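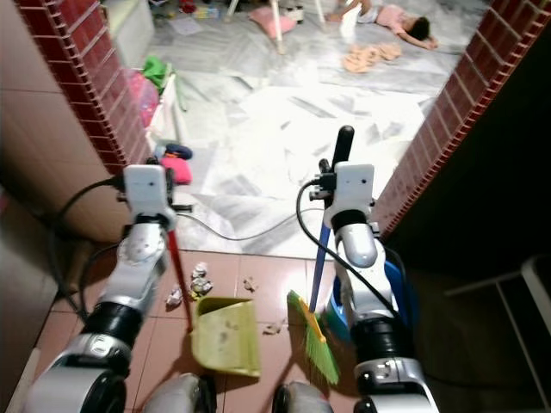
文｜Seo-ah Pyo

等了这么久，Consuelo Cantero那本《渡口的耳朵》总算要出平装了！消息是2020年4月10日早上由Handemeo出版社放出来的，一封很短的邮件，连封面图都没附，标题里还打错了一个字母。我正在烧水，看完站在厨房里就给两个朋友转了过去，水开了半天才想起来关火。

先把正经事讲完。平装本定在11月上市，正文526页，跟精装本页码保持一致（写论文的朋友可以松口气，引文不用重新对了），书末新增一篇作者后记，另外把精装本里错得离谱的索引整个重做了一遍。价格还没公布。出版社的说法是“会明显低于精装”，明显到什么程度没讲。精装本当年贵得我在书店里拿起来放下，放下又拿起来，最后还是从图书馆借的，续借续到系统不让我续为止。

没听说过这本书的读者，我多啰嗦几句。Cantero是研究声音和移民史的，早年写过一本讲广播剧的小册子，薄，好读，圈外基本没人知道。《渡口的耳朵》是她的第二本书，写的是一座海港小城Taltholm，写住在那里的人怎么靠听来认识彼此：船的汽笛，隔壁的收音机，市场上几种语言混在一起的吆喝，还有夜里值班的人互相喊话的调子。听上去很像那种抒情散文对吧？我第一次翻开的时候也这么以为，准备好了泡一杯茶慢慢读。结果第一章就是一份港务局的噪音投诉档案，一条一条抄下来，她在旁边加批注，批注越写越长，长到后来把档案都挤没了，只剩她一个人在那里说。

这本书归到哪个架子上一直是个问题。我在不同的书店里见过它跟人类学放在一起，跟音乐放在一起，有一回居然在旅游类，夹在两本徒步指南中间。Fadard书店的做法比较聪明，单独弄了一个“说不清”的小书架，它就摆在那上头，旁边是几本诗集和一本讲灯塔维护的旧手册。我很喜欢那个架子，在那里花掉的钱比我愿意承认的多。

出版社邮件里最让我高兴的是后记。Cantero这几年几乎不写公开的东西，上一次看到她的名字还是在Han上面。《Han》是一份半年刊，做跨语言的随笔和译文，印得很朴素，订户也不多。她给他们写过一篇讲回声的短文，讲她母亲打长途电话的时候总要等自己的声音从那头传回来，确定传到了，才肯说下一句。那篇我读了好几遍，每次读到母亲把听筒换到另一只耳朵那里就要停一下。后记据说就是从那篇长出来的，篇幅差不多翻了几倍，还加进了她回Taltholm重访的段落。

我给Cantero写了信，本来没抱希望，下午她就回了。信不长，我征得她同意摘几句：

“后记我写了很久，中间扔掉过一稿。当年写这本书的时候，我很着急，总想证明听也是一种知识。现在我没那么急了，所以后记里的句子慢一些。索引的事我要道歉，‘雾号’那一条指向的页码上根本没有雾号，我收到过很多封信，有些信写得非常生气。”

哈，我就是写信的人之一！不过我那封写得很客气。

她还提到，重访的时候她去找书里写过的那间电台，门牌还在，楼下换成了卖渔具的，老板并不知道楼上做过广播，但听她讲完以后搬了一把椅子给她，让她坐在门口听了一下午。后记的最后一节就写这个下午。我问她能不能先透露一点，她说不能。

平装本的编辑工作还有一点值得一提。精装本里有好几处引用的是当地方言，只给了转写，没有给译文，当时评论界为这个吵过。一派觉得这样挺好，读者就该尝尝听不懂的滋味，书里讲的正是这件事；另一派觉得这是作者偷懒，起码该给个脚注。我当年站在前一派，还在一次读书会上跟人争得面红耳赤，后来年纪大了一点，觉得脚注也没什么不好。这次的处理算是折中：正文一个字不动，译文统一放到书末，不标序号，想查的人自己翻过去找。出版社在邮件里管这叫“安静的译文”。名字起得有点肉麻，办法我觉得可以。

顺便讲讲我最喜欢的一章吧，反正是我的栏目。全书分4个部分，第三部分里有一章叫《夜班》，写的是港口停电的一个晚上。灯全灭了，机器停了，平时被机器声盖住的东西一下子都浮上来：缆绳，水拍在木头上，有人在很远的地方咳嗽。Cantero采访了那天晚上在场的好些人，每个人记得的声音都不一样，有人坚持说听见了钟，可是港口附近没有钟。她也不去追究到底有没有钟，就把几个人的说法并排放着，中间空一行。我当时是在火车上读的，读完把书合上，听了一会儿车厢里的动静，旁边的人在剥橘子。从那以后我坐火车就不太戴耳机了（偶尔还是戴，碰上有人外放视频的时候）。

这本书当然也有毛病。第二部分讲理论的那一段，我到现在也没能一口气读完过，引文一层套一层，有的句子读到句号已经忘了主语是谁。Cantero好像自己也知道，那一段开头就写“赶时间的读者可以先去码头”，意思是可以直接跳到后面。我每次都很听话地去了码头。还有就是书里的人物出场以后常常就不见了，比如那个替人修收音机的女人，前面写得那么好，后面一句交代都没有，我惦记了好久。但愿后记里能提她一笔，哪怕半句也行。

有人大概要问，现在这个时候，书店关门的关门，印厂排不上期的排不上期，11月能准时吗？我也问了。Handemeo的答复是纸已经订好，排版已经做完，目前没有推迟的打算，真有变化会在网站上通知。我照抄在这里，信几分各位自己拿主意。我个人是愿意信的，他们家上一本拖了又拖的诗选最后也还是出来了嘛，虽然拿到手的时候我已经忘了自己预订过，还以为是谁送我的礼物，高兴了好一阵。

配合平装本，还会有线上朗读，一共3场，分别读第一部分、《夜班》和新后记。第一场由Cantero本人来读，后两场的朗读人还在谈。有意思的是她要求只放声音，不开摄像头，听众那边也不显示头像。我觉得很对她的路子。这阵子天天对着一格一格的脸开会，能有一个晚上只用耳朵，想想都轻松。朗读免费，要提前登记，登记链接出版社说夏天以后会放出来。时间排在晚上，听众在别的时区也不用愁，录音会在网站上保留一阵子，保留多久没说，想听的还是趁早。

Fadard书店那边也有动静。他们现在不开门，但接电话订单和邮寄，平装本从今天起就能登记预订，到货以后按登记顺序寄。我打电话过去的时候店员正在包书，胶带声音大得我几乎听不清她讲话，两个人隔着胶带喊来喊去，倒是很应景。她说精装本店里还剩一点点，品相有点旧，封皮磨了角，愿意要的可以便宜拿走。我犹豫了一下，没要，挂了电话又有点后悔。要是各位里有人买到了，翻到“雾号”那条索引的时候替我笑一笑。

另外有读者问起中文译本。目前没有消息。我在信里也替大家问了，Cantero说有人联系过她，后来没有下文，她自己很希望有，也很好奇那些拟声的部分译者会怎么办。我倒是试着译过《夜班》的开头，译了一页就卡在缆绳的声音上，原文那个词又像吱呀又像叹气，我换了好多种写法，最后在稿纸上画了一条弯弯的线了事。哪位高手有主意，请一定写信告诉我，我是认真的。

想先尝尝味道的，去找《Han》登的那篇回声短文就行，旧刊还买得到，图书馆里多半也有电子版。那本讲广播剧的小册子绝版很久了，碰到了别犹豫，碰到多出来的一本请想起我。

有了封面和定价我再来更新。我猜封面还会用精装本那张灰扑扑的海图，出版社的人说“也许会，也许不会”，等于没说。

首页 书讯 随笔 活动 往期栏目 订阅 联系我们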